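From: Grargate kitchen list
Date: 24 September 2024
Subject: Re: glass mugs and water for the Stivby open day

Quick one, before I run. Earlier message first:

> Are we doing paper cups again? Still have a sleeve left over from August.
> Also does anyone know if the green cloth is coming back out.

No paper cups. Glass mugs, the short wide ones with the thick bottom. Green cloth yes, table and backdrop both.

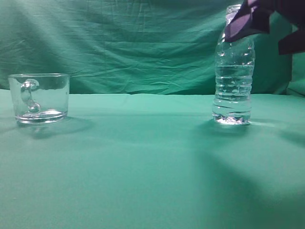 Budget for the drinks table is 279 and I'd like to keep it there — so tap water in the pitcher, bottles only as backup. Lemon if somebody has one.

Please check the glass up close before you pack it, rims and handles especialy.

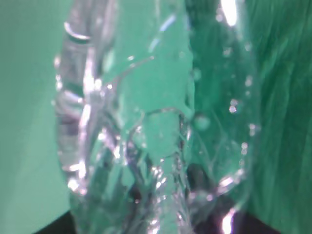
Flestex wrote back an hour later asking whether the mugs could be stacked two high in the crates, as shelf space is tight. No, please don't, they chip. Single layer with a towel.

To bring:

1. Mugs, 33 of them. Rinse, dry, no lint.

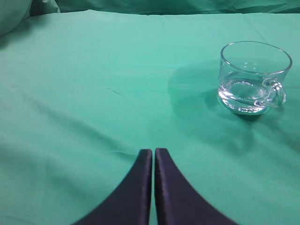

2. Pitcher, plus a dry rag for drips.

3. Shim has the crates, collect by 2.
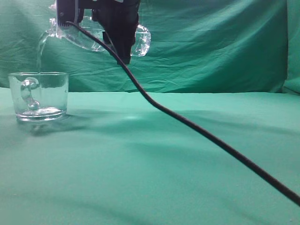
Pouring is the slow part so start early, before the doors open. Go easy on the tilt. A thin stream into the mug is fine, the cloth soaks up evrything and shows it. Leave space at the top.

Back online tonight — shout if anythings missing.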